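## 3. Recording a demo with the handheld grippers

Okay, by now you've got the Rastik recorder installed and both grippers paired (if you don't, go back to section 2, I'll wait). We're going to show the robot how to do a desk job by doing it ourselves with the grippers in our hands. I do most of mine sitting down at a regular desk, and I'd suggest you start there too, it's so much easier on the shoulders!

**Before you start**

- Charge both grippers overnight. A low one will still pair and then quit on you halfway through a take.
- Wipe the marker cubes with a dry cloth. No sprays, please. Yareli Rosales used window cleaner on a set back in March and the print came right off.
- Long sleeves get pushed up past the elbow.

**Steps**

1. Put on the head camera and snug the strap until you can nod without it sliding. Look down at your hands the way you normally would when you work. If you have to tuck your chin to see them, tilt the camera down one click.

2. Pick up the grippers, left in left, right in right. I know, but I've mixed them up more than once, and the Rullineck importer will happily accept a swapped take and you won't find out until the arms cross on playback.

3. Hold both cubes up in view of the camera and turn your wrists slowly until the recorder chirps. You want at least 2 marker faces showing on each cube. Count to 3 with your hands still and then lower them to the desk.

4. Open and close each gripper all the way, twice. Do this at the start of every take, even if you just did it for the last one. (Macario Solís wrote the calibration step and he'll ask you about it.)

5. Press the foot pedal and start your task. For a first one I like squaring up a keyboard: take one end with each gripper, straighten it, let go, back off. It's short, it needs both hands, and you can do a pile of them before lunch.

6. Finish with both grippers open and a few inches clear of whatever you moved, then press the pedal again.

> **Note:** Go slower than feels natural, but don't stop and think in the middle. If you freeze up, throw the take out and do it over. Pauses are murder to trim later.

> **Caution:** Keep the gripper cable on the outside of your forearm and check where it is before you reach across. I've dragged a full coffee off a desk with one.
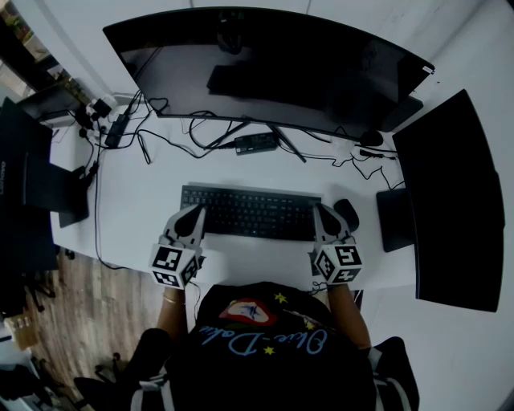 7. Check the tracking score once the take saves. Anything at 98 or better goes straight in the folder. Lower than that, open the preview and scrub for the spot where the line goes red, which is nearly always a wrist rolled too far inward.

8. Name the take with the task and your initials and drop it in the Valdovinos share. Don't put spaces in the name!

My first good session was 31 takes, and my hands were pretty tired by the end of it, so take breaks. Swapping tasks helps too. Re-run steps 3 and 4 any time you've set the grippers down, even for a minute.

Section 4 covers trimming.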